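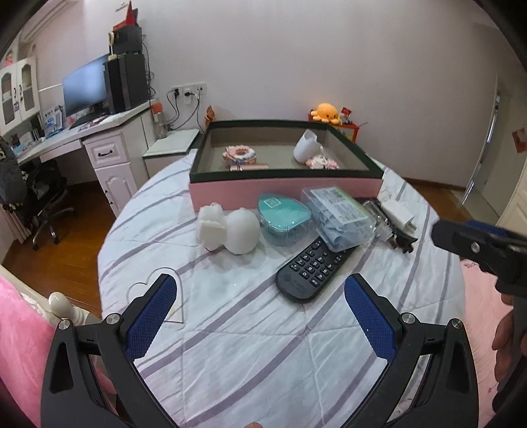
*Table sort, near gripper open, second one at the right edge, box at the far side.*

# Recording a pick-and-place demo with two hand grippers

Quick version, written up 14 February 2026 for whoever does the next batch. Assumes the grippers are charged and paired with the Cotov recorder already. If not, do the pairing page first.

The task: small stuff from the table goes into the open box. One object per pick. Scrunchies and hair bits count too, anything that fits between the pads.

## Before you record

- Wipe the pads. Dust on them = slips.
- Quilted cloth is fine, but pull it flat. Folds catch the jaw tips.
- Box goes opposite you, open side up. Not so far that you have to lean.
- Start with objects in front of the box. Some touching, some apart. Don't line them up nice every time.
- Open and close each gripper fully, twice. Recorder needs to see both ends of travel or the widths come out wrong in Larnatex later.

## Recording

1. Both grippers in view, jaws open. Hold still for 2 seconds.
2. Hit record. Say the task name out loud if you're using audio tags.
3. Pick with whichever hand is nearer. Right-side stuff with the right hand, don't cross over.
4. Come in from above for small round things. For long ones like a remote, grab across the narrow side, near the middle.
5. Close slow. Stop when the pads touch, then a little more. Clear plastic cases flex, so go easy.
6. Lift straight up first, THEN move. Has to clear the front side of the box.
7. Lower it in, open, back out the way you came. No dropping from high up.
8. Return to the start pose. Hold 2 seconds. Stop.

Whole take should be under 85 seconds. Longer ones get split by the importer and the split is always in a dumb place.

## Things leaning on other things

Most common mess-up. If a case is sitting on a remote, take the case first. Pull the remote out from under and the case tips over, and now the take has a move in it you didn't mean to teach.

Clusters: use the idle gripper to hold the neighbor back. Gentle push, no squeezing. Or just pick the outside one first and work in.

Power adapters: grab the body, keep the prongs out of the pads. They'll nick the rubber.

Hair clips with teeth are a pain. Go for the solid part. If it hangs on the pad when you open, wiggle once, and if its still stuck, scrap the take.

## Keep or toss

Keep:
- missed grab, then a clean second try
- object lands crooked in the box
- slow but steady

Toss:
- you touched an object with bare fingers
- gripper left the view for more than 6 frames in a row
- tracking jumped (Favevier shows it as a red gap in the hand path)
- box got shoved

Mark tosses right away. Going back thru them at night is no fun, I had 888 clips in the June set and half the notes said "bad?".

## Between takes

Empty the box sometimes, not every time. A box with stuff already in it is a good start state too. Move two or three objects, turn one around, go again. Change which side the pile is on.

Upload to the Aydoğan folder when the card is full. Check the file count before wiping it. Replay script is in the same folder, run it on the first and last take at leats.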